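Pimora Deadlines and Documents, reviewed after one winter in a small law office

Before Pimora we kept our deadlines in a wall calendar, in the e-mail program of Mr. Radonjić, and in my head. I am a paralegal in an office with a mixed practice: leases, unpaid wages, contested wills, now and then a guardianship. Every one of these matters has its own clock, and the clocks do not agree with each other. When the office on Bruvudska closed and we took over a part of its open files, the wall calendar was finished as a system. It was so full that one could not read it.

I was asked to choose a program. I looked at Juver first, because a former colleague uses it, and then at Pimora. Juver is made for a larger house. It wants to know your departments and your approval levels, and it asks these questions again if you leave them blank. Pimora asked me for the name of the office and the name of the first client, and after that I could work. We paid $675 for the year for our whole office, and this review is written from normal daily use in that time. Nothing was given to us by the company.

Setting up

Importing the old files took me longer than the seller's page promises. Pimora reads a spreadsheet without trouble, but it expects the client's last name and first name in separate columns, and ours were together. With names like Smith this is quickly repaired. With two last names, or with a company that has a person's name inside, I had to correct by hand. The program also did not recognize that "Nedeljković" and "Nedeljkovic" are the same client. It made two, with two separate folders, and one of them had the contract while the other had the letters about the contract. There is a function for joining two clients into one. It is hidden under Maintenance and I found it only by writing to support.

Special letters are otherwise handled correctly. They print correctly, they sort in a reasonable place in the list, and they survive when a letter is sent out as a PDF. I mention it because with our previous document program they became question marks on the envelope, and a client was rightly offended.

Deadlines

For this part I would buy it again. You enter an event, for example the day on which a complaint was served, and you choose a rule. Pimora writes the following dates in the matter and in the calendar of each person who is assigned. If the served date is later corrected, all of the dates move, and it shows the old and the new dates next to each other before you confirm. I like very much that it asks. A date that moves silently is worse than a wrong date, in my opinion, for the reason that with a wrong date somebody can at least notice.

The rules that come with the program are general. You must check them against the rules of your own court, and Pimora says so itself in a gray box which you cannot close. Our attorney, Ezekiel Doucet, sat with me for an afternoon and we wrote our own rules for the matters that we see most. A rule is written in a form with ordinary words: count so many days, skip weekends, if the last day is a holiday go to the next working day. He is not a friend of computers and he could do it alone by the end. What we could not express is a deadline which depends on two events, whichever comes later. For those we still make both entries and delete one.

Reminders come by e-mail and inside the program. You can set how early they come for each type of deadline. At first I set too many and people began to delete them without reading, so I would advise to start with few. Now we have one early reminder and one on the morning before, and for hearings also one more for the person who must prepare the folder.

One complaint. When a task is marked as done, it disappears from the list for everybody, immediately. Azra Živković once marked "answer filed" when she meant that the answer was ready to be filed. We noticed the same day, but only because she mentioned it at the coffee machine. I asked the support whether a second person can be required to confirm. They answered that it is planned. It was also planned in October, when I asked the first time.

Documents

Pimora can produce letters and simple pleadings from a template. The template is your own document with fields in it. If you have ever made a mail merge, you know already how it works, and if you have not, the help page is clear. I made templates for our engagement letter, for the demand letter in wage matters and for the cover sheet that goes with estate inventories. The engagement letter now takes me a few minutes, and the time goes mostly to reading it once more before it is signed.

Where I was less happy is with conditional text. In our wage letters there is a paragraph that is needed only when the employee was already dismissed. You can tell the template to leave out a paragraph, but the numbering of the following paragraphs does not correct itself. So a letter goes from 3 to 5. I number these letters now by hand at the end. It is a small thing, but in a program for lawyers, who refer to paragraphs by number the whole day, I did not expect it.

Scanned documents can be searched. The recognition of printed text is good. Handwriting is not recognized at all, and stamps disturb it. A file of 100 pages needed 20 minutes before I could search in it, and during this time the program was slow also for the others. I start these things now before lunch.

There is a comparison function for two versions of a contract. I have used it for leases, where the other side likes to send back "the same text with small corrections." It finds changed words reliably. It did not show me a change inside a table, where a rent amount was different, and I saw it only because I read the table anyway. Please do not trust any comparison function with tables, also not this one.

Time and billing

I can say less about this part, because our invoices are prepared by Nermina Mujić, and she has kept her own spreadsheet in parallel the whole time. Her opinion is that the timer is good and the invoices are ugly. The timer is a small window that remembers which matter you have open, and it asks you when you change to another one. The invoice has a very large logo place on top, also if you have no logo, so that a short invoice goes to a second page with only the total on it. She makes a PDF, cuts it and sends it. She asked me to write that rounding can be set for each client separately, which she needs, and which Juver could do only for the whole office.

Retainers are shown on the first page of each matter, and the amount turns orange when it is low. You choose yourself what low means.

Security and leaving

I cannot judge encryption. What I can judge is that each person has an own login, that I can limit a matter to certain people, and that there is a list of who opened what. We needed the limit at once: one of the inherited files concerned a relative of someone in our office, and that person should not be able to see it. It took one click and the matter was gone from her search also.

I tested the export, which I recommend to everybody before the trial period ends. Pimora gives back all documents in folders by client and by matter, and the deadlines in a spreadsheet. The notes come as one long text file without dates. If you write your telephone notes in the program, as we do, put the date in the first line of the note yourself.

Support

By e-mail only. The answers were polite and came on the next working day, always from a person who had read my question. Two answers solved the problem, the others explained to me why the problem exists. There is no telephone number, and when the calendar did not load one morning before a hearing I would have liked one very much. Mr. Radonjić had printed the day's list the evening before, as he always does. I stopped laughing at his paper.

For whom

A small office which lives from deadlines and has no technical person will be content with Pimora, if somebody has the patience for the first weeks. For an office that writes long contracts with much conditional text I would look at something else. An attorney who works completely alone may find the price high for what is, in that case, a good calendar.

We have renewed for a second year. Ms. Mujić is keeping her spreadsheet.

Rating: 4 out of 5 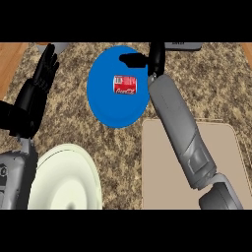
By Zdenka Perić | March 28, 2022 | Filed under: Office Software, Small Practice

Zdenka Perić is a paralegal working in real estate, employment and estate matters. She writes reviews of the programs and office equipment that she uses at work. Her reviews are not legal advice, and questions about a particular deadline should go to an attorney in your own state.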